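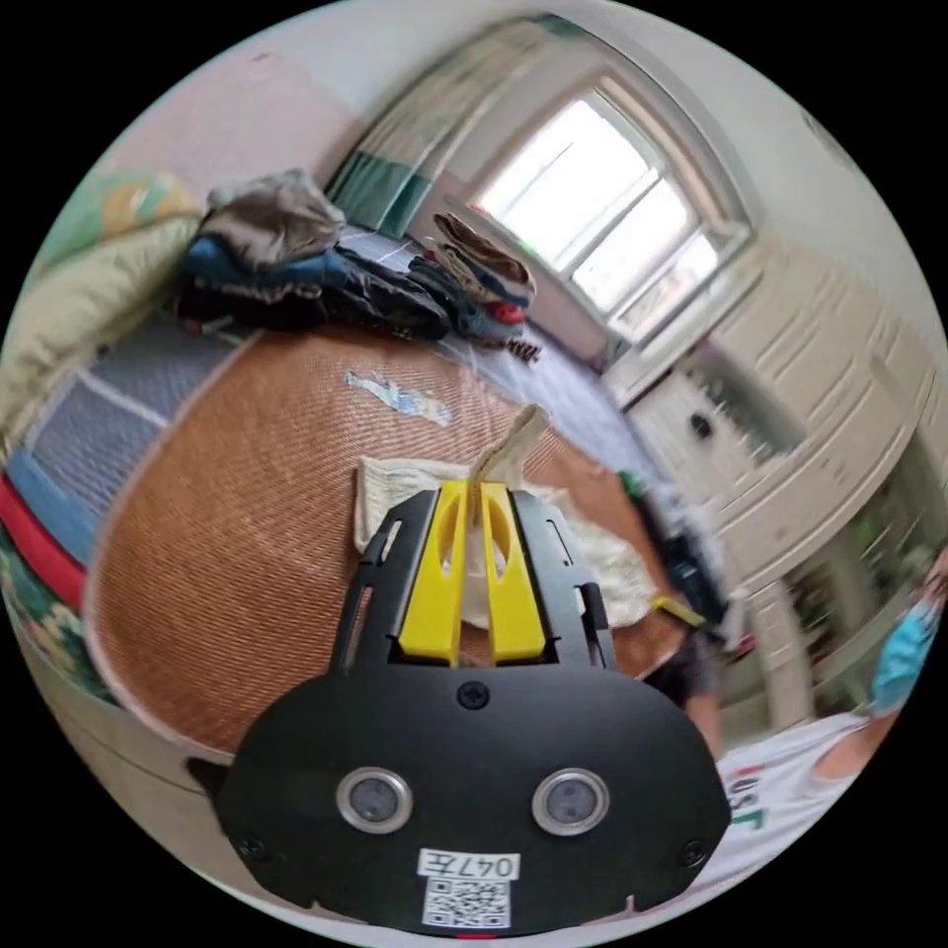
About Drollberg

Drollberg is a small bedding shop in Castden. We sell sheets, pillows, blankets and very little else, having tried curtains once and learned our lesson.

The shop opened in December with 48 pillows and a cash register that only printed the word VOID. We've since bought a second register. Our stockroom now holds 601 sheet sets, most of them in colors a polite person would call beige.

We don't do thread count contests. If you want a number, our front door is 99 steps from the Kommont bus stop, slightly more if you're carrying a mattress topper.

Returns are accepted within a month, unslept in. We can tell.

Open every day except when it snows.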